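Minutes, Kastthorpe Stitch and Mend Circle
Wednesday meeting, upstairs at the Paisan Street hall

I'm taking these because I sat nearest the pens. If I got your words wrong, catch me at the next one and I'll fix them. We started at 7 and had the good heater on for a change.

1. Last time's minutes

Read out and agreed, with one correction. I had written that the old quilt frame was being sold. It's being lent, to the Travton group, and they would like that to be very clear. Sorry, Travton! Paora Ngata has the paperwork (a page torn from a notebook, but signed by both sides).

2. The supply shelf

This took up way more of the evening than it was meant to. We've been keeping threads, needles, snaps and all the rest in cookie tins, and you can't tell what's in a cookie tin until you've opened every one of them. Paora has been pushing for small see-through drawers, the kind you'd put on a desk, and I have to say I came in against the idea and went home for it. With a frosted front you can at least tell that a drawer has something in it before you go rummaging.
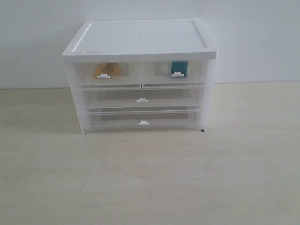
Photo: Paora Ngata

We talked over who'd sort the tins. I said I'd do the threads if somebody else would please do the buttons, and there was a pretty long silence, and then Paora took the buttons. Zippers are going in a shoebox for now. We agreed to buy 2 sets of drawers and see how we get on before buying any more. Someone asked if they should be labeled by item or by color, and we went back and forth on that until the kettle boiled. By item, in the end, with thread as the one exception, and I'll write the labels myself, so please don't all send me fonts.

The cookie tins are free to anyone who wants them. Take the dented ones first.

3. Mending morning in April

We're doing it again, same as last year, with people bringing in whatever's ripped and one of us sitting down with them to fix it together. The hall is ours from 10 until 1. I asked that we stick to the rule about teaching people to do the stitch and not just doing it for them, since last year I hemmed four pairs of pants while their owner went out for a sandwich (he did bring me back a cookie, so I've mostly forgiven him).

We have 20 chairs we can use without going into the back closet. There was some worry about what happens if more people show up, and the feeling was that they can stand and chat like they did last time.

Zarkby Fabrics has offered a bag of cotton scraps for patches, which is lovely of them. I'll pick it up on my way home from work. We would like denim too, so if you've got jeans that are past saving, wash them and bring them along. Please do wash them. I'm not going to say more than that. 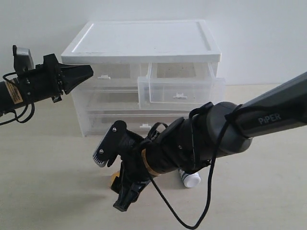
Refreshments came up next, and I'm afraid we disagreed about scones. Last year we had scones on the same table as the sewing, and butter got on a lady's linen jacket, and I spent the rest of the morning with a bar of soap. So food goes by the door this time and the sewing tables are for sewing. Paora wanted to know where the supplies would sit, and we settled on one table against the wall with the drawers up on it. A flat white top like that one is handy for setting down a pincushion, and it has a lip at the front too. Coffee money comes out of the jar. There's 36 dollars in it, which ought to cover milk, coffee and the fancy tea that I keep voting for.

4. The big table

Still wobbles. We've tried folded cardboard, then a thicker piece of folded cardboard. Paora will bring a wrench. If the wrench doesn't do it we'll ask the hall for the other table, the heavy one, though it takes 4 of us to shift it and I'd like it noted that my back is not one of the four.

5. Swap night with Travton

They've invited us over to see how the quilt frame is getting along and to trade fabric. We said yes before I'd finished reading the message out. Bring cloth that's a yard or bigger if you can, and no mystery polyester. I offered to drive and can fit three people plus bags. Anyone else with a car, let me know, and let me know about your trunk as well. 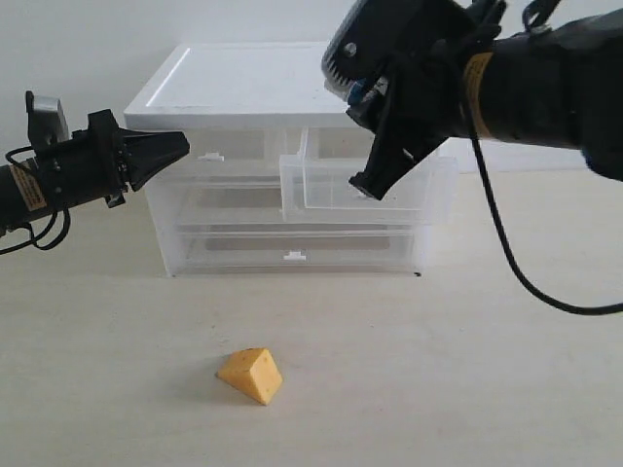 We also got onto what to do with the very small stuff at a swap, the loose snaps and hooks and single buttons that nobody trades but everybody picks through. Travton tips theirs onto a tray, and I find half of it in my sleeves the next day. I'd sooner carry ours over in a transparent drawer and let people look through the plastic first. Paora pointed out that a drawer has no lid on it and my driving has corners in it. We'll put a dish towel over the top and see.

6. Anything else

The good scissors are missing again. Orange handles, ribbon on one loop. They are for fabric only, and if you've cut paper with them I would honestly prefer not to hear about it, just bring them back.

Someone asked if we could have a beginner's darning session. Yes, we'd love that! I'll teach it if I can borrow a couple of darning mushrooms, as I've only got the one, and bring a sock you don't mind looking a little lumpy afterward.

The heater has to be switched off at the wall as well as on the front.

We finished at 9. Paora has the key this time, and I've got the cups to wash.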